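Konmont just announced that its storage bins "save the average family 154 hours a year." I have some questions.

1/ Saved from what? The announcement says "searching and sorting." I live in a house with kids and I do not spend 154 hours a year searching and sorting. I spend it being asked where things are, and a bin doesn't answer.

2/ The number comes from a survey of 3846 people. All of them were already Konmont customers. So people who paid for bins think bins are great. OK.

3/ It was also self-reported. "How much time do you feel you save in a week?" Then somebody multiplied by 52. Try that with any question about your own habits and see how believable you come out.

4/ Only 933 people finished the follow-up. The announcement doesn't mention the rest. My guess -- and it's only a guess -- is they couldn't find the link.

5/ Drurkley ran nearly the same claim last September with a different number of hours. Same stock kitchen, too.

6/ I'm not against containers. I own plenty. I just don't think a container is a system.

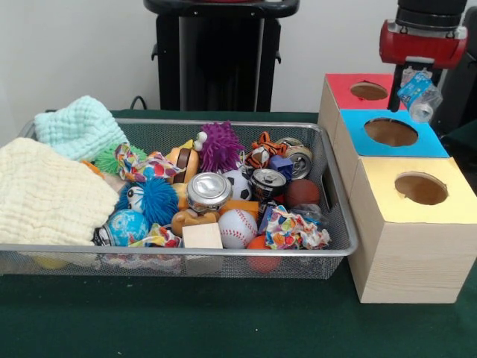
Wire basket, toys and cloths together. Sorted enough for me.

7/ If anyone has the full survey questions, please send them. I've asked Konmont twice and got a coupon code both times.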